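Pillow pack

A pillow pack, also called a pillow bag, is a flexible package made from one web of plastic film with a seal across each end and a lengthwise seal down the back. It is the usual retail form for chips, crackers, puffed grain and small cakes.

Manufacture

On a vertical machine the film is drawn over a collar and formed into a tube. Heated jaws close the bottom, the product drops in, and the same jaws seal the top while cutting the bag free. Seals are commonly 10 or 12 mm wide and are crimped with fine ridges. 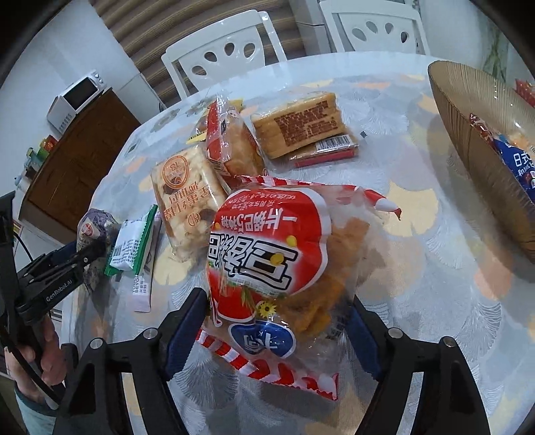

Headspace is the volume of gas left above the product. In fried goods it may exceed 40 percent of the bag, and the gas is normally nitrogen, which slows rancidity and cushions the pieces. Transparent film is chosen where the maker wants the contents seen. A puffed clear bag with a large red label on the front, for instance, can leave one side unprinted so that the golden-orange crisps show through, with striped film reserved for the sealed ends. Clear film admits light and generally shortens shelf life.

Opaque packs carry a metallized or pigmented layer. The back panel holds the ingredient list, the nutrition table and, in most markets, a barcode. Small packs sold loose by weight may carry only part of this text.

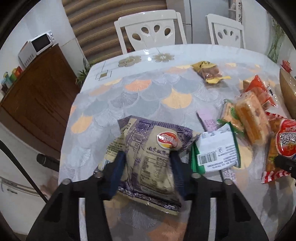
Montserrat Garrido has argued that the back seal is the weak point of the format, as it crosses both end seals and produces a step in film thickness where leaks tend to start. Yuk-lan Yang disputes this and attributes most leaks to crumbs caught in the top seal.

Storage

Filled packs are stacked on edge in cartons. Relative humidity above 66 percent softens carton board before it affects the film.

See also: flow wrap, gusseted bag, stand-up pouch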